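About Us

Todorova Table Linens
Tablecloths, runners and napkins cut and sewn to order in Drandoven

Todorova started in a rented room over a shoe repair shop with one straight-stitch machine and a cutting table that took up most of the floor. The first orders were plain white cloths for a banquet hall that could not find anything long enough for its head table. Word got around to other halls, then to restaurants, then to people who had inherited a large dining table and could not buy a cloth to fit it in any store.

We still do the same work. You send us the length, width and shape of your table and tell us how far down you want the cloth to hang. We cut it, hem it, wash it once, press it and ship it. We do not keep finished cloths in stock, so every piece is made after the order comes in. Most orders leave the shop in 11 working days. Large event orders take longer and we give a date in writing before you pay.

Our workshop

We moved to our present building on the Isent road when the old room got too small. Cutting is on the ground floor, sewing is upstairs at the front where the light is better, and washing and pressing are in the addition at the back. The front office is open on weekdays and you are welcome to stop in and handle the fabric. There is parking beside the building. Please use the side door in August, when the front steps are usually being painted.

Our fabrics

We work in linen, cotton and a linen-cotton blend. The linen comes in 79 colors and the cotton in fewer. The blend is the one most restaurants choose - it costs less than linen and holds up better to weekly commercial washing. Our heaviest cloth is called Clumon. It is a cotton twill we have woven to our own weight, 235 grams per square meter, and it hangs straight without clips or weights.

We preshrink everything. A new linen cloth that has never been washed can lose a couple of inches in length the first time through the machine, and on a fitted cloth that is the whole drop. If you already own one of our cloths and want napkins to match, send a corner thread or an old napkin with your order. Dye lots vary a little and we would like to see what you have.

Who we sew for

Homes make up the larger part of our orders by number. Hotels and halls make up the larger part by yardage. We can take event orders of up to 600 napkins at one time, and we ask for a deposit on those. We also repair and rehem cloths, including cloths we did not make, if the fabric is sound.

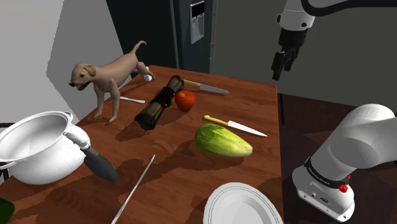 How much should a tablecloth hang over the edge?
For everyday meals, eight to ten inches on each side is comfortable and stays out of people's laps. For a formal dinner, 15 inches looks right. Buffet tables are normally covered to the floor. Add twice the drop to both the length and the width of the table to get the finished size.

Ordering

Use the order form or write down your measurements and mail them to the office. Measure the table with all leaves in place, and measure both ways even if you believe it is square. Older tables often are a little off. For ovals, we may ask you to trace one end on brown paper.

Fabric swatches are free for the first five and the cost comes off your order after that. Custom cloths cannot be returned for a change of mind, but if we cut to the wrong size we will make it again.

Page updated 9/17/26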